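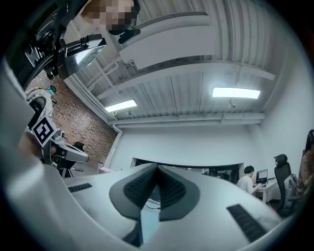
Re: finger pads slipping on the V fingers

Mahlet Belay wrote:
> Pads creep out of the left finger after 70 cycles or so.
> Is everyone gluing them, or is the slot in the Bekov
> drawing too shallow?

Slot depth. The drawing was done for the old pad stock, and the ridged black pads are thicker at the base. I recut mine deeper and ran 111 open/close cycles on the bench with no creep. No glue.

Check the gap at full close as well - if the tips touch before the roots, the servo stalls and the current limit trips. Mine is set to 99 in the config, file rev 1013.

Will push the new STL tonight.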